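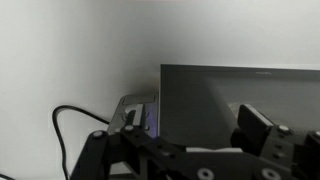 Chapter 4
Where the Laptop Goes

I wrote most of the first edition of this book hunched over a coffee table. I had a perfectly good desk in the next room, but the desk was covered in mail, and the coffee table was close to the heater, so that's where I sat. By the time I sent off the last chapter I couldn't turn my head to the left without turning my shoulders too. I was writing a textbook on setting up small workspaces, and I'd set mine up like a teenager doing homework in front of the TV.

So this chapter is partly a confession. In the first three chapters we looked at the room, the light, and the chair. Now we get to the thing most of us spend the day staring at, and the odd little collection of stands, cords, and surfaces that holds it in place.

What you'll be able to do by the end

You should be able to find a comfortable height for a laptop screen and explain how you found it. You should be able to look at a laptop stand in a store and guess fairly well whether it will suit a certain desk and a certain person. You'll know how to run a power cord so that it doesn't tug, pinch, or trip anybody. And you'll be able to draw a simple desk plan, which we'll use again in Chapter 5 when a second screen joins the party.

You'll need a tape measure, some paper, a few sturdy books, and a laptop. If you don't have a laptop, a closed binder stood on its edge works surprisingly well for everything except the typing.

4.1 The trouble with the hinge

A laptop is a screen and a keyboard that can't get away from each other. That's what makes it handy on a train, and it's also the whole reason this chapter exists. Put the keyboard where your hands want it and the screen ends up too low. Lift the screen to where your eyes want it and you're typing with your elbows in the air.

Try it right now. Sit the way you normally sit, let your arms hang, and bend your elbows until your hands float in front of you. That's where the keyboard should be, more or less. Now look straight ahead without lifting your chin. Where your gaze lands is close to where the top of the screen should be. Measure the gap between those two places and write it down in your notebook. Nearly everyone is startled by how big it is.

My own gap was 40 centimeters. No laptop I've ever owned has a screen that tall, and I wouldn't want to carry one that did!

You can split the difference for short jobs. Answering a few messages at the kitchen counter isn't going to hurt you, and I don't want anyone reading this chapter and becoming afraid of the sofa. But for an afternoon of real work, the screen and the keyboard need to be separated, and the cheapest way to do that is to raise the laptop and plug in a keyboard of its own.

4.2 Stands, and things that act like stands

A stand has one job, holding the laptop up at an angle you like, and there are more ways of doing that than I would have believed before I started collecting them. (I have a closet. We don't need to talk about the closet.)

The simplest is a fixed wedge. It's a sloped surface with some kind of lip or tab to stop the computer from sliding down into your lap. You set the laptop on it and that's that. I'm fond of wedges. They have no joints to loosen and nothing to adjust, so they never drift out of adjustment. The drawback is that if the height is wrong for you it will be wrong forever, unless you start putting things under it.

Next come the folding stands, with arms that open and lock. These travel well. Check the joints before you buy: press down on the front edge, then the back edge, and watch for sagging. If it bounces in the store it'll bounce at home, and you'll see the screen wobble every time you hit the space bar.

Then there are risers, which look like tiny tables. They lift the computer flat, without any tilt, and leave a space underneath where you can slide a keyboard when you're done for the day. In a very small room I'd pick one of these over almost anything else, just for that space.

And then there's a stack of books. I mean it. Before spending a cent, pile up books until the screen height feels right, work that way for a week, and measure the pile. Now you know exactly how tall a stand you need. Use hardcovers of similar size, put the widest on the bottom, and leave the laptop's vents clear. A soft, slippery paperback on top is asking for trouble.

Speaking of vents, look for openings in the surface of any stand you're considering. A slot or cutout lets air move behind the computer and makes the whole thing lighter to carry. It can also give you somewhere to feed a cord through, if the opening is in a helpful spot. Flip your own laptop over and find out where its vents are before you shop, because they aren't all in the same place.

4.3 A case from Sandside

In the second half of this book I keep going back to a shared workroom in Sandside, a place with long tables and a lot of people coming and going. I helped rearrange it one September, and it taught me more than my own desk ever did.

The room ran on a booking notebook. You wrote down your table, your hours, and any complaint. I read the whole thing, all 96 pages of it, over a weekend and a great deal of tea. I expected grumbling about the chairs. There was some of that, but the complaint that came up over and over was about cords. Cords too short to reach. Cords dragging a laptop toward the edge of the table. Cords somebody's foot had found.

We had bought two kinds of stand for the tables, a folding one called the Sivel and a plain wedge called the Mitik. I was sure the Sivel would win, being adjustable. People liked it for the first few days. After that they got tired of finding it at the last person's height, and the Mitiks were always taken first. I still think the Sivel is the better stand for one person at one desk. In a shared room, though, plain won, and I had to go and move my order around.

The cords took longer. Raising a laptop eats up more cord than you'd guess, as the plug socket on the computer is now higher and farther back than it was. A cord that reached nicely when the computer lay flat on the table can end up stretched tight. Ours did, at half the tables.

4.4 Giving a cord some slack

The fix I settled on is what I call a lazy loop. The cord leaves the back or side of the laptop, swings out in a wide, loose curve, and comes down behind the desk. The curve is there to be used up. If the laptop slides forward or you turn it to show someone the screen, the loop gets smaller and nothing pulls on the socket.

Make the loop wide. A sharp bend close to the plug is where cords wear out, and you can usually feel it happening, as the covering goes soft and a bit wrinkly. If your desk is up against a wall, the loop can rest there quite happily. I used to tape mine down so it would look neat. The tape took off a strip of paint, and the cord hated being held that stiffly, so now I let it do what it likes up top and tidy it lower down, where it meets the floor.

We hung a small cloth pouch, the Org, under each table at Sandside to hold the power bricks and whatever length was left over. A canvas bag on two hooks would do the same thing. The point is to get the weight of the brick off the cord. A brick dangling in midair pulls all day long, and sooner or later it pulls something loose.

4.5 What's behind the screen

I nearly left this section out, and then a student asked me a question about it, so it went back in. Does it matter what you see past the top of the screen?

I think it does, a little. Your eyes leave the screen dozens of times an hour, and they have to go somewhere. A busy shelf right behind the laptop gives them plenty to chew on, which some people love and I can't stand. A plain, pale wall is restful. It can also bounce a lot of light at you in the afternoon, so go back to the window notes in Chapter 2 if you find yourself squinting.

The quickest check for reflections is to turn the laptop off. A dark screen shows you every lamp and window that's been washing over your work, and you can tilt the lid or shift the stand until the worst of it slides away. Do this at the time of day when you really use the desk – a screen that's fine at breakfast can be hopeless by four.

Before you read on

Take your notebook and make a rough sketch of your desk from above. Mark the wall, the outlet, the laptop, and the path of the power cord from one to the other. Then draw it again from the side and add three heights: your eyes, your elbows, and the tabletop.

Don't fix anything yet. I know it's tempting. We'll measure this desk as it stands, make one change at a time in the sections ahead, and come back to your sketch at each step. If you want to label it the way I do in the worked plans, use E for eyes, H for hands, and a wavy line for any cord with slack in it. A straight line means the cord is tight, and those are the ones we'll go after first.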